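Search this site
Enter keywords
Go

Print this page
E-mail this page

Jultside Releases Version 2 of Prumislow Grasp Planning Software
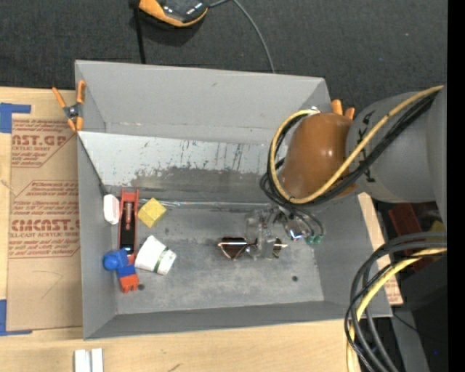 21 Nov 2023

Jultside today released version 2 of Prumislow, its grasp planning software for robots that pick mixed items from open bins. The update is available now to all customers with a current license.

The main change is in how Prumislow chooses a grasp on thin, clear or shiny items. Earlier versions relied on depth data alone, and depth sensors often return gaps on lenses, polished metal and clear plastic. Version 2 compares the depth reading with the color image and fills in the outline of the item before it plans the approach.

The planner also checks each approach path against the bin walls. If an item lies close to a wall or against another item, the software ranks it lower and goes to an easier one first. Operators can turn this ranking off.

Other changes in the release:

- Planning logs can be replayed step by step on a desktop computer, without a robot attached.
- Gripper models can be edited in the main window. Users no longer need to write the model file by hand.
- Bin dimensions are stored per station, so one project can cover several bins.
- 19 reported faults have been fixed, including an error that stopped the planner when a camera was reconnected.

The test set used during development contains 400 household items, among them eyewear, toys, cups and hand tools. Agyeman, the integrator that has worked with Jultside since the first version, ran the beta for 9 weeks and supplied most of the fault reports.

Projects made in version 1 open in version 2 but must be recalibrated before use. Jultside will support version 1 until the end of April.

Prumislow is developed at the company's office in Jistska. Requests for a trial license can be sent through the contact form on the Jultside website.

Print | E-mail

Related items
Jultside Adds Log Replay to Prumislow Beta
Agyeman to Test Bin Picking Update
Calibration Guide for Prumislow Users
Jultside Opens Larger Office in Jistska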